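灰色の箱を使い続けている

金属の箱の話を書く。口が開いていて、ふたはなく、側面が斜めになっている灰色の箱である。
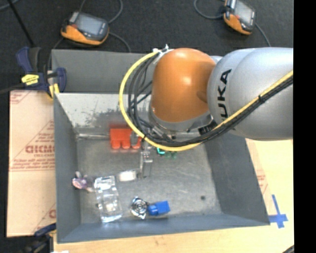

使い始めてから5年になる。買ったのはIrumikという中古の什器を扱う店で、事務机や棚板の奥に同じような箱が何段か重ねてあった。値札は裏に貼ってあって、はがすときに半分だけ残った。残った半分は今も底の裏側についたままだと思う。確かめるには中身を全部出してひっくり返さないといけないので、しばらく見ていない。

当時ほしかったのは、作業台に置きっぱなしにできる入れ物だった。それまでは段ボール箱を使っていた。段ボールは軽くていいのだが、ねじや金具を放り込んでいると角から抜けてくる。プラスチックのかごも試した。こちらは底に穴が並んでいて、細かいものが穴に引っかかるか、通り抜けて台の上に落ちる。三つ目に買ったのがこの金属の箱で、そこから先は買い替えていない。

よかったのは側面が斜めなことだ。まっすぐな壁の箱だと、隅に寄ったワッシャーを取るのに指を立てることになる。斜めだと、指の腹で壁に沿って引き上げてくれば取れる。店で見たときはそこまで考えておらず、重ねられそうだという理由で選んだ。一つしか買わなかったので、結局重ねたことはない。

傷はかなりある。内側の奥の面は塗りが目に見えて傷んでいて、下のほうの真ん中あたりに黒っぽい擦れ跡が広がっている。底も擦り傷だらけで、つやがない。光の当たり方で筋が見える。右手前には小さくて丸い黒っぽい点があって、これが何なのかは今も分からない。穴なのか、しみなのか。爪でなぞってみたこともあるが、なぞって分かるような気がしただけで、次の日にはどう感じたか忘れていた。

塗り直しを考えたことはある。去年の5月に、Gurkitzという金物屋で缶入りの塗料を見比べた。グレーだけで何種類もあり、箱の色に近いものを探すと、これが意外に難しい。箱の灰色は面によって違って見えるからだ。左の面は中くらいの灰色、右の面はもっと暗くて青黒く、手前は青みがかっている。同じ色で塗ってあるのだろうが、見る位置と光で変わる。店の色見本を持って帰って合わせてみたら、どの面を基準にするかで選ぶ缶が変わってしまった。それで面倒になり、見本は引き出しに入れてそのままにしてある。

あとで考えたら、塗ったところでまた擦れる。金具を入れる箱なのだから当たり前の話で、見本をもらう前に気づいてもよかった。

掃除のほうは月に一度している。手順は大したものではない。

まず中身を新聞紙の上に全部出す。次に、乾いた刷毛で底の粉を隅に集めて捨てる。金属の粉が混じるので、素手でははらわない。一度やって、指先に細かいのが刺さり、寝るまで気になった。それから固く絞った布で拭き、乾いた布でもう一度拭く。油っぽいときだけMiltnessという洗剤を布に少しつける。近所のホームセンターで詰め替えが出ていたころにまとめて買ったもので、あと二袋ある。においがほとんどないところが気に入っている。

全部で10分かかる。中身を戻す時間を入れるともう少し延びる。戻すときにどうしても仕分けを始めてしまうからである。

仕分けについては、ずっと迷っている。以前は箱の中に小さい仕切りを入れていた。厚紙を組んで格子にしたものだ。見た目は整うのだが、側面が斜めなので、上と下で幅が違う。下に合わせて切ると上が余り、上に合わせると底まで入らない。台形に切ればいいのだが、四方とも斜めとなると、型紙から作らないといけなかった。二回作り直して、三回目に採寸を間違え、やめた。

今は仕切りなしで使っている。使いかけのものや、どこに戻すか決めていないものを、とりあえず入れる場所にした。週の終わりに見て、行き先が決まったものを引き出しに移す。決まらないものは箱に残る。長く残っているものもいくつかあって、たとえば外した戸棚の蝶番の片方。もう片方はどこにもない。捨てればいいのに、出しては戻している。

箱の下、つまり作業台の天板についても書いておく。白っぽい木の板で、色が明るいので落としたねじが見つけやすい。その前の台は濃い茶色で、黒いねじを落とすたびに懐中電灯を持ってきていた。台を替えて一番変わったのは、この探す時間だったと思う。

ただ、木の上に金属の箱をじかに置くと、ずらしたときに傷がつく。最初の年に長い線を一本つけた。それからは箱を動かすときは必ず持ち上げている。滑り止めのゴムシートも買ったのだが、175円の薄いもので、夏に少しべたつき、はがしたら板のほうに跡が残った。跡は消しゴムでこすったら薄くなった。それ以来シートは敷いていない。フェルトを貼ることも考えたが、フェルトは粉を拾う。粉を拾ったフェルトで木をこすれば、やすりと変わらない。持ち上げるのが一番簡単だった。

音のことも書く。金属の箱は物を入れると音がする。夜に使うと響く。家の者には、ねじを一本入れるたびに分かると言われた。底に布を敷いた時期もあって、音は確かに小さくなったが、布のしわに小さいナットが隠れて見つからない。洗濯のときに洗濯機の中から出てきたこともある。布は二か月でやめ、夜は入れるときに手を底まで下ろしてから離すようにしている。慣れるとそれほど手間ではない。

置き場所にも少し問題があった。棚にしまおうとしたら、棚の間口が56センチで、箱そのものは入るのに、両側に手を差し込む隙間が足りない。入れることはできても出せないわけである。無理に入れた日は、前の縁に指をかけて引っ張り出した。棚板にも線がついた。棚を替えるほどのことでもないので、箱はずっと台の上にある。最初の目的が「置きっぱなしにできる入れ物」だったのだから、元に戻っただけとも言える。

先月、同じ形の箱をもう一つ買おうかと思い、Irumikに行ってみた。棚の並びが変わっていて、箱のあったところには折り畳み椅子が立てかけてあった。店の人に聞くと、ああいう箱は入ってくるときはまとめて入り、ないときはまったくないという。大きさを書いて置いていけば連絡するとのことだったので、メモを渡してきた。縦と横は測ってあったが、深さを測っていなかった。側面が斜めだと、深さはどこで測ればいいのだろう。壁に沿って測るのと、底からまっすぐ上に測るのとでは数字が違う。帰ってから両方測り、電話で両方伝えた。

今のところ連絡はない。

もう一つ手に入ったら、片方は濡れたもの専用にするつもりだ。洗った刷毛や、拭いたあとの布の置き場がなく、いつも流しの縁にかけている。ただ、金属の箱に濡れたものを入れて大丈夫なのかは分からない。塗りの傷んだところから錆びるかもしれない。そうなると濡れたものにはプラスチックのほうが向いていて、前にやめた穴あきのかごがちょうどいいことになる。かごは物置にまだあるはずなので、明日の朝に探してみる。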